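Progress report no. 6, Denemov livability guide, 3/3/18

Hi Gyula, you asked for the long version this time, so grab a coffee!
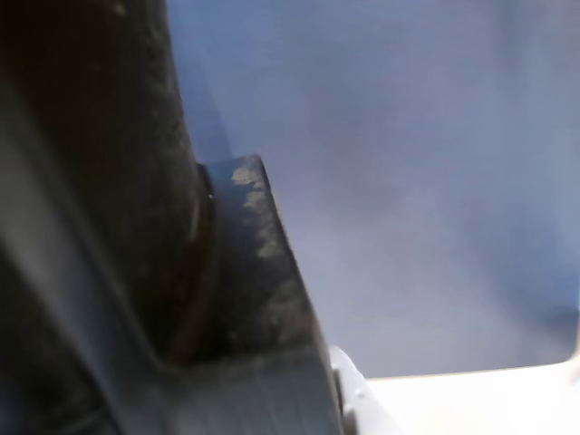
## Where the guide stands

The town pages are almost done. I've written up every neighborhood except Pilent Heights, and that one is half drafted (I keep rewriting the part on parking, which gets grumpier each time). The Old Mill section came out best, I think. Rents there are still low, the library is a short walk from nearly everything, and I had a lot of fun with the paragraph on the Saturday-style breakfast places along Van Beek Street.

The relocation survey closed with 451 replies. I was hoping for more from the south side, but people wrote real answers in the comment box and I've pulled plenty of quotes. Schools came up most, then commute, then the river trail. Lots of folks want a grocery store downtown. No surprise there.

## Money

We've spent $900 of the printing money on proofs and the fold-out map. Nuvidport quoted us for 2,000 copies and their price holds until June, so I'd like to get the order in before then. The map needed a second proof after the bus routes came back in the wrong colors, and they didn't charge us for it.

Nothing has gone to advertising yet. I'd rather hold that until we have the finished cover.

## What's slow

- Housing figures from the county. I've asked twice and I'll drive over next week and ask in person.
- The employer page. Two of the bigger companies want to see their blurbs before they sign off, and one sent back a page and a half of edits to a four-line paragraph.
- The section on taxes. It's correct but dull, and I could use a second reader.

## Next up

Finish Pilent Heights, get the school pages over to the district for a fact check, and pick a cover. I have three in mind and I'm leaning toward the one with the bridge. Could you let me know if the funders' logos go on the back or inside? The layout changes quite a bit depending on which.

Also, I still need your signature on the mileage form from last time.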